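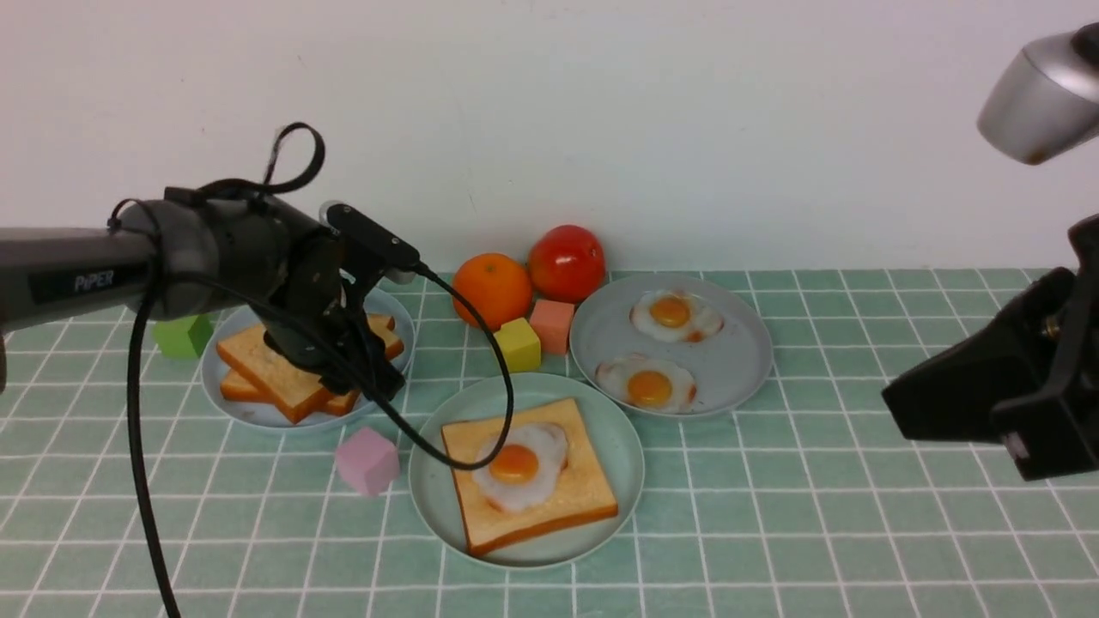 Stale Bread and Where It Goes: A Household Food Waste Project

Introduction

Our group chose bread because everyone in it had thrown some away that same week, and we all felt a bit guilty about it! We wanted to find out how much bread gets binned in ordinary homes, why people bin it, and whether a few simple changes to storage would help. The project ran for six weeks in Lirport, mostly in shared student houses and family homes near the Garau estate, and it ended up being far more fun than any of us expected when we picked the topic off the list.

We had three questions at the start. How many slices does a household throw out? What does "stale" mean to the person doing the throwing? And does it matter where the loaf is kept?

What we already knew

Bread goes stale mainly through a change in the starch, and only partly by drying out. When a loaf is baked, the starch granules soak up water and swell. As it cools, the starch slowly goes back to a firmer, more ordered form and the crumb feels hard and dry, even if very little water has left the loaf. This happens fastest at fridge temperatures, so the fridge is a poor home for a loaf if you care about softness (three of us had been doing this for years). Freezing more or less stops the process, and warming the bread undoes a good part of it, and that explains why a slice that is miserable as a sandwich can be lovely as toast.

Mould is a separate matter. A loaf can be rock hard with no mould on it, or soft and covered in green spots. We found that people mix the two up all the time, and so did we in our first draft of the questionnaire. We had to rewrite two of the questions.

Method

We asked each household to keep a tally sheet on the kitchen wall. Every time bread was thrown out, whoever did it made a mark for each slice and ticked a reason: hard, mouldy, crusts nobody wanted, left on a plate, or other. Ends of loaves counted as a slice. Rolls counted as 2 slices, which caused a surprising amount of argument in our meetings. Bread fed to birds counted as waste, although one household disagreed strongly and wrote us a long note about it on the back of their sheet.

For the first half of the project people carried on as normal. For the second half we gave them a one-page leaflet and some freezer bags. The leaflet said to freeze half the loaf on the day it was bought, keep the rest in a bread bin or a closed bag at room temperature, and toast from frozen.

We also ran a small storage test of our own in the Mindard building kitchen. We bought identical white loaves and kept them in a paper bag, a plastic bag, a bread bin and the fridge. Each morning we pressed a slice with a kitchen weight and measured how far it sank. It was a very homemade set-up and the ruler slipped more than once, but the pattern was clear enough to talk about.

Results

In the first half, the households threw out 545 slices between them. In the second half the total was 242. We were thrilled with this! We really had thought the leaflet would be stuck to the fridge and ignored.

The biggest drop was in slices thrown away for being hard. Mouldy slices fell as well, though by less. Crusts hardly changed, and the homes with small children told us in the comments that no leaflet was going to fix that one. "Left on a plate" went up slightly, possibly because people were making more toast than before.

In the storage test, the fridge loaf was the firmest by the second morning. The paper bag loaf was next, with a crust that stayed pleasant for a day and then turned leathery. The plastic bag and the bread bin were hard to tell apart on softness, but the plastic bag loaf was the first to show mould.

The comments were our favourite part. Several people said they had never toasted from frozen because they assumed the toaster would not cope. One house started a breadcrumb jar and sent us a recipe for a crumble topping, which we tried and would recommend (go easy on the salt).

Problems

People forget tally sheets. We know some marks were missed, and we can't say whether more were missed in the second half, when the novelty had worn off. That could make our result look better than it is. A couple of households were also away for part of the second half and ate less bread overall. If we did it again we would record how many loaves each home bought, so that waste could be given as a share of the total.

We also relied on one bakery, Amaral, for every loaf in the storage test. Their white loaf has a fairly thick crust, and a soft supermarket loaf might well behave differently.

Next steps

We would love to repeat the study in December, when people buy extra food and the kitchens are colder. We also want to test sourdough and seeded loaves. The leaflet and the blank tally sheet are in the appendix and anyone is welcome to copy them.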